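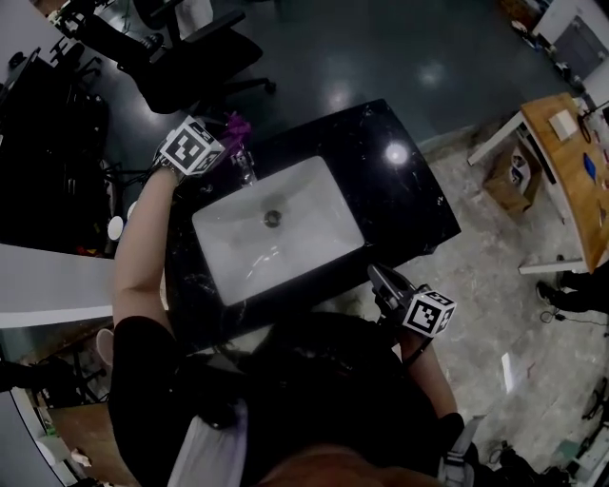 Stop Buying Arms First

Monday, July 15, 2024

I've had the same argument four times since March, so I'm going to write it down and then I can just send people the link.

The argument goes like this. Somebody comes into the workshop all fired up about building a home robot. They've been watching videos, they've priced out an arm (or two arms, because two arms look so much cooler), and they want to know which motors to get. And I say, don't get motors yet. Build the grippers, put handles on them, and go do the chore yourself with those in your hands for a couple of weeks. Then they look at me like I told them to learn to drive by pushing the car.

I get it! I was that person. I spent $3,484 on my first arm, which I named Kevby after a typo in a config file, and Kevby spent most of his life clamped to a bench, moving a sponge from the left to the right. Sometimes he moved it back. I had a lovely arm and no data, and my idea of what wiping down a bathroom sink involves was pretty much "you wipe it."

Handheld grippers fixed that for me, and they cost a sliver of the money. Ours are printed jaws on a trigger handle, with a cube of fiducial markers stuck on top so the camera can work out where each hand is and which way it's pointing. There's a cable down the forearm and a backpack for the battery and the little computer. You look ridiculous. Rozália Bozsik, who does most of our printing, wore the whole setup to the vending machine once and tried to get a bag of pretzels out of the tray with it. It took her longer than she'd like me to say.

But the thing you learn in the first ten minutes, and I mean learn in your shoulders, is how much you cheat with your fingers. Wiping around a faucet is miserable with two flat jaws. You want to curl behind it and you can't. You end up turning your whole body to get the wrist where it needs to be, and then you bump the spout with the cube, and then you understand why the arm you were about to order, with its nice tidy reach chart, would never have gotten back there either. I'd have found that out with Kevby eventually, after bolting him to a vanity and burning a month on it.

Now, Craig Shearer disagrees with me on this, and since he reads everything I post I should be fair to him. His point is that a person wearing grippers is still a person. You lean, you shuffle your feet, you shift your weight, you peek around things, and none of that comes along for free when you hand the recordings to a machine on a fixed base. He's right about that. We had a batch of 43 runs at the sink, and when Prasanna Sivakumar went through them a good chunk had the hands in spots no arm of ours could get to without growing a waist. Into the bin they went, and I was grumpy all weekend.

I still think I'm right, though. Those runs cost us an afternoon. Finding out the same thing with hardware costs you a mounting bracket, then a second mounting bracket, then a conversation with your spouse. And we did get something out of the bad batch, namely a piece of tape on the floor. You stand behind the tape. You keep your feet still. If you can't reach it from there, you've learned something about where the robot needs to go, and you write it down on the sheet.

My other gripe is with how people pick the chore. Everybody wants laundry. Laundry is a monster! Please pick something that stays put. A sink is a great first project because the basin isn't going anywhere and the faucet is always in the same place, so all your trouble is in the things you actually care about, like contact and angles. The one warning I'd give is about shiny surfaces. Polished black stone will show your camera a second ceiling light down in the counter, and I'd much rather you meet that problem in week one than have it turn up as a mystery later. Anneliese Hinrichs told me to lay a matte mat over the counter and be done with it. I said no, people's bathrooms have shiny counters. We're both still sore about it.

Somebody's going to bring up kits, so okay. Yes, you can buy one. The Cindus people make a decent pair of handles, and if you hate printing and have $800 burning a hole in your pocket, go ahead. I'd still print your own jaws. You'll want them a little longer, then a little narrower, then you'll want a rubbery pad, then you'll snap one, and it's nice when the fix is a spool and a cup of coffee instead of a shipping notice.

And do it in a shared shop if you've got one nearby. I tried the early version of this in my garage and I recorded the same three motions over and over, because I'm one person with one set of habits. Tania Sheikh is left-handed and came at the faucet from the side I never use, and her very first session was more useful than my last dozen. You can't get that alone with a space heater and a podcast.

Kevby's fine, by the way. He's on the shelf over the drill press at Coscombe, and I'm planning to put him back on the bench once we have enough good sink runs to give him something to do. If you want to borrow the spare grippers before then, bring your own backpack, the zipper on ours is shot.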